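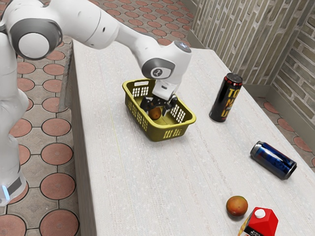

How Long Fruit Lasts in a Shared Kitchen

Student project report, Household Science course
Paraskevi Xenos
04/12/2019

1. Background

The kitchen on the second floor of Imholm House is shared by 22 students. Most of us buy fruit on the weekend and a lot of it ends up in the trash. I wanted to find out how much we throw away, which fruit is worst, and whether the place where it is kept makes a difference. My advisor suggested keeping the project to one kitchen and one term so that the records would be complete.

I expected bananas to be the biggest problem. I also expected the refrigerator to win for everything, which was partly wrong.

2. Method

Everyone who agreed to take part wrote their fruit down on a sheet taped inside the pantry door. Each line had the kind of fruit, the day it came in, where it was kept, and the day it was eaten or thrown out. There were three storage places: an open basket, a closed paper bag in the pantry, and the bottom drawer of the refrigerator.

I checked the sheet every evening. A piece of fruit was marked "spoiled" if it had mold, leaking juice, or a soft spot wider than a thumb. Wrinkled skin alone did not count. This rule was changed once, in the second week, because at first I had used any soft spot at all and almost every pear failed.

Cut fruit and berries were left out. Berries are bought by the box and I had no good way to record them.

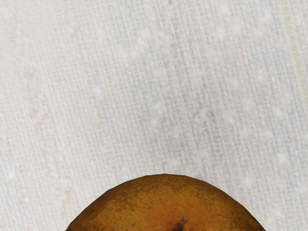
3. Results

The sheet had 156 pieces of fruit on it at the end. Of these, 111 were eaten and the rest were thrown out or given up as lost. "Lost" means the owner could not say what happened to it. I did not try to sort these cases any further.

Apples did well everywhere. In the refrigerator they were still firm when the project ended. Oranges and tangerines kept fine in the basket as long as they were not piled up. When one went moldy at the bottom, the ones touching it usually followed within a few days.

Peaches and pears were the hardest. They came from the store hard, stayed hard for days in the refrigerator, and then were forgotten. In the paper bag they ripened evenly but had to be eaten almost at once. Bananas turned brown quickly in all three places, but people ate them anyway or froze them, so few were thrown out.

The biggest difference was whether people could see the fruit. Fruit in the basket was eaten sooner than fruit in the drawer, even by people who told me they preferred it cold.

4. Problems

Some people forgot to fill in the sheet, and I had to ask them later. The heat in the building was turned up in the middle of the project, which probably sped things up in the basket and the pantry. I did not have a thermometer in the pantry until then.

I read a draft of sections 1 to 3 aloud at our floor meeting and asked for comments.

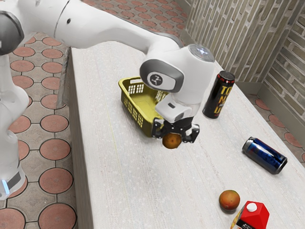
Triantafyllou said the drawer figures were unfair to the refrigerator, as people put their oldest fruit in there to save it. I think this is correct. The sheet shows when fruit came in but has no column for when it was moved, and I would add one next time.

5. Next steps

I would like to repeat this in the spring with the third floor included. Until then the basket stays out, and the sheet is still on the pantry door for anyone who wants to keep using it.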